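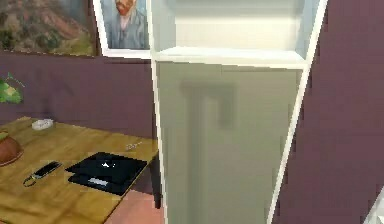 Keeping a kitchen robot in tune, with Elias Salameh

Elias Salameh starts his mornings in two kitchens. The first has a plum-colored wall, a tall white refrigerator and a wooden table, and it exists only in a computer. The second is a bare room at the end of a hallway in Ruvildale, where an arm called Trivel is bolted to a steel stand. He is in charge of both, and he is very happy to talk about either one.

"People come in and want to see the arm move, and sure, I love it too," he says. "But ask me about the bolts! Ask me about the cable!"

So I asked him about the bolts. The stand was the first thing to go in when Bollier moved the cell here last December, and it took longer than everything else put together. The floor slopes toward a drain, so Salameh shimmed one side of the base, tightened it down, ran the arm hard for an afternoon and then checked it with a level all over again. It had settled. He shimmed it again.

"If the base is off by a hair, the hand is off by a lot," he says. "The arm is long, and every little lean at the bottom gets bigger on the way up. I could fix it in software, and I've seen that done, but then you've got a number in a file that's covering for a loose bolt, and one day the bolt gets looser."

There is a paint stripe across each bolt head now, running onto the plate underneath. If the stripe doesn't line up, the bolt has turned. He looks at them every morning with a flashlight, before the power goes on.

Then comes the rendered kitchen, which he opens on the desk computer while the arm warms up. Every program goes through it before it goes anywhere near the motors. On the table in there lie a black phone with a looped cord and a flat black device a good deal bigger than the phone, and he is fond of both.

"Black and shiny on wood, that's a good test," he says. "And the cord, I really like the cord. A phone by itself is a brick. Put a loop on it and you have to think about where your fingers are going."

I told him that what I noticed first was the pictures on the wall, the hills and the man with the red beard. He laughed and said most visitors do. He thinks a bit of clutter is healthy for anything that has to find objects by sight, and he'd hang more if it were up to him. The refrigerator he treats with respect. It is big and it stands right by the table, so a careless elbow path finds it fast. In the computer, that costs him a reset and a sip of coffee. "Over on the steel one it's a wrist joint," he says, "and I've bought a wrist joint. I don't want to buy another."

Each program gets 50 practice runs before he lets it out. If even one of them ends with an elbow somewhere it shouldn't be, he goes back and reads the path.

What wears out? He had the answer ready before I finished asking. The finger pads go first. They're soft rubber, and they pick up a shine that makes them slip. He swaps them every 140 hours, wipes the metal behind them with alcohol and lets it dry with the fingers open. After that it's the cable that runs along the outside of the arm to the hand. It bends at the same spot all day, and the first one cracked inside where you couldn't see it.

"That was a beautiful fault," he says, and he means it. "The hand would drop out, but only reaching left and only when it was high up. I blamed the board, I blamed the plug, I swapped the plug. Then on a Sunday I'm standing there bending the cable with my thumb and the light on the hand goes off. On, off. I was so happy I called home."

The new cable has more slack and a wide plastic guide at the elbow. He also keeps a log in a spiral notebook, and that fault is on a page with the corner folded down: error 259, hand not answering. Next to it, in bigger letters, he has written CHECK THE CABLE FIRST.

He'd like the computer kitchen to feel the wear as well. At the moment its fingers are always new and its joints have no play in them, so a program can look wonderful there and come out a little clumsy next door. He and a colleague from Stockdale are working on a setting that makes the simulated pads slicker as the hours add up. It's early, he says, and the first try made everything behave like soap.

We ended at the stand, with the cover off the second joint so he could show me the belt. He pressed it with one finger and let it go, and it gave a low note. He pressed it again and leaned in closer.

"Hear that? That's about where I want it," he said. "Give it a few weeks and it'll be lower, and I'll be back in here with the wrench."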